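Desk Setup and Pointing Devices
Handout for week 3, Intro to Office Ergonomics
Instructor: Georges Masri

Okay, so last time we did chairs and we ran over, as we always do with chairs. This week is the tabletop, and mostly the mouse, which people spend far less thought on than their keyboard even though their hand lives on it all day. Bring your own to the lab if you like it. Bring it especially if you hate it!

Reading: the Madigan packet, the section on reach zones. Skip the sidebar on footrests, we'll get to that in March.

Reach zones, the short version

Sit down, drop your shoulders, bend your elbows to a right angle and swing your forearms across the table without leaning. Whatever you can touch that way is your near zone. The mouse belongs there. In my old office at Grandari I kept mine out past a stack of folders, and by four in the afternoon I had an ache running from my shoulder blade to my elbow (I blamed the pillow for months).

If you have a full-width keyboard with a number pad, the pad is probably shoving your mouse out to the side. Try the keyboard a few inches to the left so the letter keys sit in front of you. It feels odd for a day or two and then you forget about it.

Hand position

Rest the hand, don't grab. The back of the mouse sits under the hand and the fingers lie along the top. Move from the elbow for big sweeps and save the wrist for the small stuff. I see a lot of people hovering a stiff finger over the button, waiting to click, and that's a muscle working the whole time for nothing.

A plain oval mouse is fine for most of us. You do not need to spend money for this class.

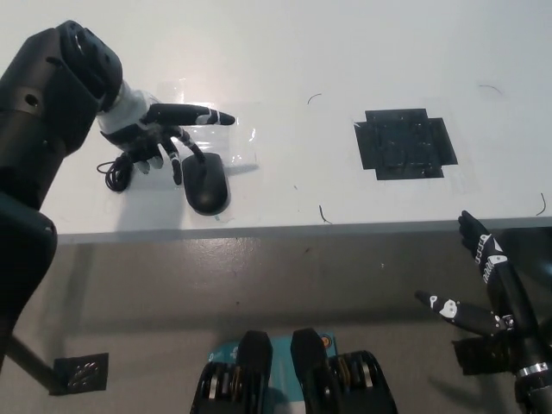
Raghda Kanaan wrote after the last section to ask whether left-handers should just learn to mouse on the right, as she was told to at her first job, or whether it's worth moving everything over.

Good question, and I get it every term. My answer is to use the hand you want. A symmetrical mouse goes on either side, and you can swap the buttons in settings. Plenty of lefties stay on the right and keep the pen in the other hand, and that works too. Switch sides for a week before you decide, because the first morning is miserable either way.

Surface and cable

Glossy tabletops can confuse an optical sensor, so if your pointer skips, put a sheet of plain paper under the mouse and see if it settles down. Crumbs and hair get under the feet as well. Wipe the table, wipe the feet, done.

With a corded mouse, leave enough slack to reach the edges of your near zone. A cable that tugs makes you grip harder, and you won't notice you're doing it.

Lab task

Work in pairs at the Bronen tables. One person types and mouses through the Urkeck form for 30 minutes while the other watches the shoulder, elbow and wrist and jots down what changes. Then swap places. Hand in one page between you, messy is fine, and put both names on it please!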